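Urner Court Residents' Association
Minutes of the ordinary meeting held on Friday, November 7, 2025, in the ground floor common room

Chair: Upendo Rashidi
Present: as per attendance sheet. Quorum met.
Apologies: flats 5 and 30. The representative of Hegde, managing agent, joined for items 3 and 4 only.

1. Minutes of the previous meeting

The minutes were accepted with one correction. Under "Bin store", the words "replacement lock" should read "replacement latch". The Chair signed the corrected copy.

2. Matters arising

Cycle racks. The two racks by the rear gate have been refixed to the wall. The third rack remains loose and is not to be used until the bolts have been changed. Tag to stay in place.

Stairwell lighting. The sensor on the second landing still switches off too early. Hegde has been asked for a revised setting. Item carried forward.

Guttering, north side. Cleared. A joint above the entrance to flat 12 was found to be open and has been sealed. It is to be looked at again after the next heavy rain.

3. Heating system

3.1 The agent reported on the annual service of the communal boiler. The contractor, Prolix, found the pressure vessel in order and the circulation pump noisy under load. The pump bearings are worn. Prolix recommends replacement before the end of the heating season but does not regard the matter as urgent.

3.2 Flow temperature is at present set to 70 degrees. Residents on the top floor reported that the end radiators are slow to heat in the morning. The agent's view was that the fault lies in the balancing of the risers and that a higher flow temperature would raise consumption without curing it. The meeting agreed to leave the setting unchanged and to have the risers balanced when the pump is replaced.

3.3 Two quotations for the pump are to be obtained. The agent will circulate them by email with the warranty terms shown separately, as the last set could not be compared.

3.4 A resident asked whether individual radiator valves are the responsibility of the leaseholder. The agent confirmed that valves inside the flat are, and that pipework up to the valve is not. Draining down must be booked through Hegde. It was noted that one valve was changed last winter without notice and that the system lost pressure as a result.

4. Service charge and reserve fund

4.1 The half-year statement was taken as read. Expenditure on cleaning is over budget owing to the additional visits after the plastering works. Expenditure on electricity is under budget.

4.2 The meeting discussed whether the pump should be met from the reserve fund or from the repairs heading. Decision: reserve fund. Carried on a show of hands, 2 against.

4.3 The agent was asked to show the reserve fund balance on the first page of future statements. Agreed.

The agent left the meeting.

5. Common room

5.1 The booking sheet on the door is to be replaced by a shared calendar. Bookings made on paper remain valid until they expire. Tonesa, the cleaning firm, will be given read access so that its visits do not clash with bookings.

5.2 Furniture. The round wooden table stays in the common room. Its top has a glossy finish and should be wiped with a damp cloth only. The abrasive pads in the cleaning cupboard are not to be used on it. Hot dishes require a mat.

5.3 Items left in the room after a booking will be kept for 30 days and then disposed of. A notice to this effect will be put up beside the light switch.
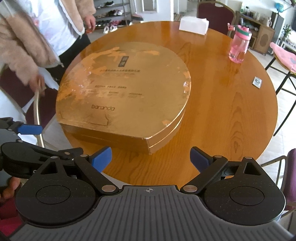 6. Entry system

6.1 The door panel fails to ring through to flats on the upper floors at irregular intervals. The fault log kept since April shows no link with weather or time of day. The installer suspects the power supply unit.

6.2 Decision: replace the power supply unit first and continue the log for 5 weeks. If faults persist, the riser cable is to be tested.

6.3 Residents are reminded not to wedge the front door open for deliveries. The closer has been adjusted and will be damaged by wedging.

7. Any other business

The hedge along the car park obstructs the view on leaving. To be cut back to the height of the wall.

A request for a second outside tap was deferred pending a drawing of the pipe run.

8. Actions

Pump quotations: Hegde
Sensor setting, second landing: Hegde
Shared calendar and notice: U. Rashidi
Power supply unit, order and access: U. Rashidi
Bolts for third cycle rack: flat 9
Hedge: flat 14

Date of next meeting to be circulated with the pump quotations. The meeting closed at 20.50.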